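Memimlow staff group publishes its own account of automation trial at Rurkville returns site

RURKVILLE, July. For release: immediate

The staff group at Memimlow, which sorts, checks and repacks returned soft toys, bags and small household goods for high street and online sellers, has today put out its own account of the automation trial at the Rurkville site. It covers the first 200 shifts. It is published separately from the statement issued by Dekker, the supplier of the equipment, and the two do not agree on everything.

Dekker's statement speaks of a "lighter, smarter day" for people on the benches. The staff group does not accept this as a description of the trial so far. Some jobs have become lighter. Others have been moved to a different hour or a different pair of hands, and a few are new.

The system, sold under the name Grarnum, is meant to pick a returned item out of a tote, hold it for checking and place it in one of several outgoing bins. Before it can do this with any given kind of item it has to be shown how, and the showing is done by people using a hand-held gripper with a camera on it. Ordinary bench staff have been doing this at ordinary bench rates. The staff group asked in the spring whether teaching a machine to do a job should be graded above doing the job. It has not had an answer in writing.

Boxed goods have gone well, and the group is happy to say so. Anything square with a flat side is now mostly handled without help, and several people with bad wrists have told the group they are glad of it. Soft goods are another matter. Plush toys fold and spring back. Bags come with straps, and straps find their way round whatever else is in the tote. Metal fittings catch the light and, on the evidence of the error log, seem to confuse the system more than anything else the site handles.

The log for the trial shows 872 stops that needed a person to step in. Dekker counts a stop as "assisted operation" and includes it in the hours the system was running. The staff group counts it as a stop. Whichever word is used, someone leaves their own bench, walks over, untangles the item, clears the warning and walks back, while their own target stays where it was.
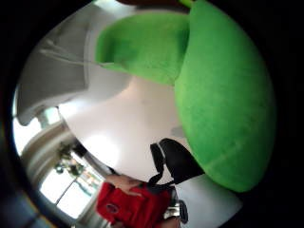

Dekker takes a different view, and asked for it to be included in this release. In a reply to the staff group the firm said that soft and strapped items were always expected to be the slowest part of the work, that every demonstration recorded by hand makes the next version better, and that judging Grarnum on its first months would be like judging a new starter on their first morning. It added that no one at Rurkville has lost a post because of the trial.

The last point is correct. It is also true that fixed-term contracts on the evening shift have been allowed to run out during the trial without being replaced, and the staff group would like to see those counted somewhere. As for the new starter, most of them are not given eight months and a support contract.

On pace, the figures are less dramatic than either side might have hoped. The bench target before the trial was 200 items a shift. It is now 220, on the grounds that the machine takes the easy boxed goods away. The group's objection is simple. If the easy items go to the machine, what is left on the bench is slower work, and a higher target for slower work needs a better reason than the one given. Management has said the number is under review, as it did when the number was first raised.

There have been changes people like. The heavy totes no longer have to be lifted from floor level. The noise is lower than feared. Those who have recorded demonstrations say the work is a decent break from the bench for an hour, though the tool gets heavy in the hand and a full afternoon of it is too much. At present there is no limit on how long one person can be asked to do it.

The staff group is asking Memimlow for the following before the trial is extended to the bag and accessory lines:

A written grade and rate for demonstration work, with a limit of one hour at a time.

The bench target put back to its earlier level until soft goods have been timed properly.

Stops logged as stops, with the time of the person who clears them recorded too.

A clear statement of what happens to the recordings if Memimlow and Dekker part company, and whether the people who made them have any say.

Memimlow has agreed to discuss the first and third of these. It describes the second as "a matter for operations" and says the fourth is covered by its contract with Dekker, which staff have not been shown.

An open meeting for all shifts will be held in the Rurkville canteen on Saturday at 2pm. Dekker has been invited to bring the equipment and run it on a mixed tote chosen by bench staff. The firm has said it will attend, and is still considering the tote.

Issued by the Memimlow staff group, Rurkville site. Press enquiries to the staff group office during day shift hours.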